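Clokier adds framed worktop and wire shelf to Tangen kitchen range

BRASITZ -- Clokier has extended its Tangen range of kitchen and utility room furniture with a framed sorting worktop and a matching raised shelf in white wire, sold under the name Traner. Both go on sale in September through the existing Tangen dealers. The two items can be bought together or one at a time.

The worktop is a smooth, matte, pale board set in a light wooden frame. The frame runs round all four sides and forms a wider lip at the front. It is intended for the jobs that tend to spread over a kitchen table: matching food boxes to their lids, filling lunch boxes, sorting cutlery after a move, repacking dry goods.

The Traner shelf stands at the back of the worktop on its own wire frame. It has low railings at the front and sides and a flat white shelf board on top. Small goods stay on the board, and the space underneath is left for boxes stacked on their sides.

"We had plenty of letters about drawers and very few about tables," said Borghild Wallin, product manager for the Tangen range. "When we visited kitchens, the lids were on the table and the drawer was empty. The worktop is a surface for that stage of the work, before anything is put away."

Development took place at the Clokier workshop in Brasitz, where the surface was tried with ordinary household items, including plastic lids of the translucent lime-green type and wire baskets. The matte finish was chosen after comparison with a gloss sample. Under ceiling lights the gloss board showed a hard reflection at the working edge, and clear or frosted lids were difficult to pick out against it. Coloured lids gave no trouble on either finish. 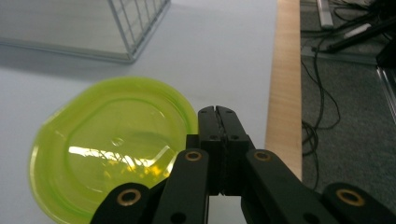 Surface and frame

The board is replaceable. It is held in the frame by screws from the underside and can be lifted out once the rear rail has been taken off. A standard crosshead screwdriver is enough, and the rail goes back in the same position. Replacement boards will be stocked for as long as the range is made.

The surface was tested in the workshop with 3000 wiping cycles using a damp cloth and washing-up liquid. A separate sample was put through 3000 cycles with a dry wire basket pulled from side to side under load. Light marks from the second test could be removed with a mild cream cleaner. Scouring pads should not be used -- they leave shiny patches that stay in the finish.

The timber frame is supplied oiled. It should be wiped dry after spills, and a thin coat of furniture oil once a year is recommended where the worktop stands near a sink.

Shelf

The wire of the Traner shelf is coated in white. Its feet are fitted with clear caps, packed in a paper bag inside the carton, and these must be pushed on before the shelf is placed on the board. The rated load is 25 kg, evenly spread. Heavy jars should stand over the legs and not at the centre of the shelf board.

The shelf is not fixed to the worktop. It can be lifted off for cleaning or moved to a cupboard. Owners of the earlier Tangen side table can use the shelf on that table without any adapter.

"People asked whether we would screw it down," said Sixten Hedlund, who drew the shelf. "I tried it in two versions. In both of them crumbs collected at the fixing points, and you could no longer slide a tray underneath from the back." 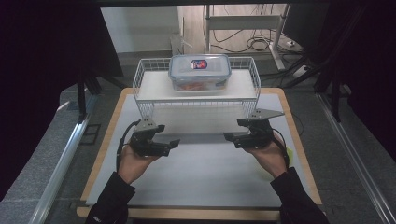
The first batch will consist of 100 sets, each with a worktop, a shelf and a bag of foot caps. Dealers may order single items from the second batch onwards. The worktop is delivered flat in one carton with the frame already joined. The shelf arrives in a second, smaller carton, with the shelf board packed separately from the wire parts.

Assembly of the shelf takes one person and needs no tools. The side railings hook into the rear wires first, and the front railing is pressed down last. If the front railing sits proud of the sides, one of the rear hooks has not been seated.

Packaging is card and paper throughout. The loose corner blocks in the worktop carton protect the frame in transit and can be recycled with the card.
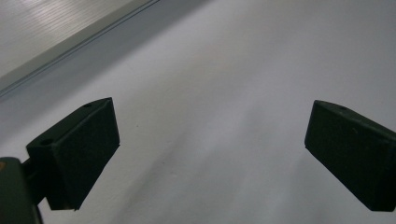

Can hot pans be put straight on the worktop?

Use a trivet or a folded cloth. The board will take a warm plate or a mug, but a pan from the hob can mark the finish, and heat marks are not covered by the guarantee.

Trade visitors can see the set at the Brasitz showroom every Tuesday from 10 am. Fitting drawings and a care sheet are available from Vendula Charvát in the Clokier press office.

Related items
Tangen side table: new foot caps available
Care sheet for oiled timber frames
Clokier drawer inserts, revised sizes
Showroom opening hours, Brasitz

Comments

Tyra Hovland
Will the replacement boards come in a darker colour? White shows every coffee ring in our house.

Vendula Charvát, Clokier press office
White only for the first batch. A grey board is being tested but there is no date for it.

Sigrun Bråten
I have the old side table and the shelf would suit it. Please sell the shelf board as a spare too, mine always end up warped from wet washing-up.

Contact: Clokier press office, Brasitz | © Clokier | Back to top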